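Search tickets, articles, people

Ticket 904: Reverse video search returns the wrong "first seen" date
Queue: Zostorell desk tools
Raised by: Delwyn Lowther, Midberg fact-check desk
Picked up by: Hemi Partington
Status: Fixed, left open for the archive re-run

Delwyn, Tue 11 December, 09:12
Morning! Lovely tool, I use it all day long, but it's telling me something that can't be right. I'm checking a clip being passed round as flooding at Lockyer bridge this week. Zostorell says "first seen: yesterday". I know I've watched this clip before, it was on the Hukent residents' page in August, and I've got the link to prove it. If I'd trusted the date box I'd have marked the claim as true. Can somebody look before I file?

Hemi, 09:31
Oh, this is a good one, thank you for sending the link with it! Please don't file on the date box for now. I can see both copies in the index, so we did collect the August one. They just aren't being matched to each other. Could you tell me whether the new copy has been cropped, flipped or had a caption put over it?

Delwyn, 09:40
Flipped left to right, with a big yellow caption bar along the bottom. The shop sign on the corner reads backwards if you pause it. Very pleased with myself for spotting that.

Hemi, 10:05
Brilliant spot. So, here's where I've got to:

- Ran your clip as it is. No match with August.
- Flipped it back by hand and ran it again. No match.
- Flipped it back and trimmed the caption bar off. Match straight away, correct date and correct page.

The flip check is meant to happen by itself. It does happen, but the caption trimming goes second and works on the unflipped copy, so the two never meet. Swapping the order on the test server now.

Delwyn, 10:22
That explains last week's parade video as well, I'd put that one down to my own bad memory. Shall I send you that too?

Hemi, 10:24
Yes please, the more the merrier.

Hemi, 11:50
Order swapped. Your bridge clip and the parade clip both come back with the right dates, hooray! I then ran 1000 old clips from the archive through the test server to see what else moves. 252 of them now show an earlier first-seen date than they did before. That's a lot more than I was hoping for, but every one of those is an answer we can now put right.

Delwyn, 12:15
Wow. Do any of them touch pieces we've published?

Hemi, 12:38
2 do. Both verdicts stay as they were ("old footage, wrong place"), but each piece names a date for the earliest copy and that date is too late. I've put the links in your desk folder so you can add a correction line. I'd word it plainly: the date we gave was wrong, this is the earlier one, and when you changed it.

Still pictures go through a different matcher, so I tested that side too: stills as they are, then flipped, then flipped with a caption bar.

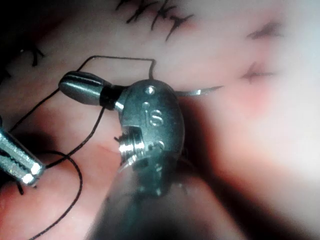
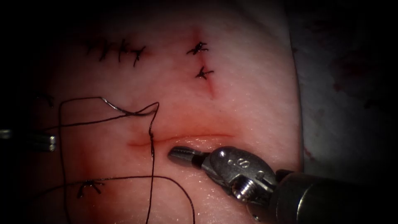

All the still results came back with the correct source and date, so stills were never affected and there's no need to recheck any photo pieces.

Delwyn, 13:02
Phew, that saves me a long afternoon. Correction lines are written and gone up to the editor. One small ask while you're in there: could the date box say "earliest copy we found" in place of "first seen"? A new starter here read it as the day the thing was filmed, and I can see why.

Hemi, 13:10
Love that, yes. It's a change of label, so it can go out with the fix. I'll put the same words in the export sheet so they agree.

Hemi, 15:47
Fix and new label are live. Please refresh the page fully, or you'll keep seeing the old box. The archive re-run starts tonight and I'll leave this ticket open until it has finished.

Delwyn, 16:03
Refreshed, and the bridge clip now shows August with the Hukent page at the top. Filing it as false. Thank you so much, Hemi!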